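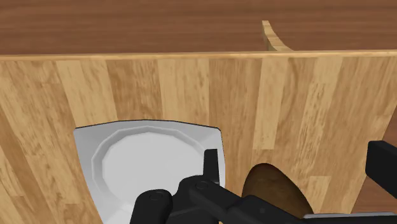
3.2 Grain direction and perceived room size

Earlier work on wall finishes has mostly compared colors. Less has been written on the direction of the grain, although interior designers give firm advice on it. The usual advice is that vertical boards make a ceiling look higher and that boards laid across a room make it look wider. We tested both claims with people who had no training in design.

Participants were recruited through the public library in Flulthorpe and through a notice in the Skavport community newsletter. Of the 99 people who signed up, 88 finished both sessions and are included in the analysis. The other 11 missed the second session, and their answers from the first were dropped. Each person judged the height, width and depth of a set of rooms on paper forms. Wall boards ran either up and down or side to side, and the floor was either lighter or darker than the walls. Figure 3 shows vertical planks in pale honey and tan tones next to a darker reddish-brown wood surface with horizontal grain.

Height judgments rose when the boards were vertical, as the advice would predict. The effect was small and was found mainly in rooms with plain ceilings. Where the ceiling was also boarded, grain direction on the walls made no reliable difference. Width judgments did not follow the advice. Side-to-side boards made rooms look wider only when the floor was darker than the walls, and in the light-floor rooms the ratings went slightly the other way.

Papadopoulos reported a similar split between height and width in a study of striped wallpaper, but used much higher contrast than is found in most wood. Our boards had low contrast between neighbors, so the weaker effect here may come from the material. It may also come from the knots and uneven streaks, which break up the line of a board.

Two people, Kasun Wijesinghe and Alaric Wojcik, coded the written comments separately and settled differences by discussion. The most common remark was that vertical boards looked "like a fence." People who wrote this gave lower scores for comfort, though their size judgments matched those of the rest of the group. We return to the comfort scores in Section 4.

Figure 3. Vertical planks beside a darker wood surface with horizontal grain.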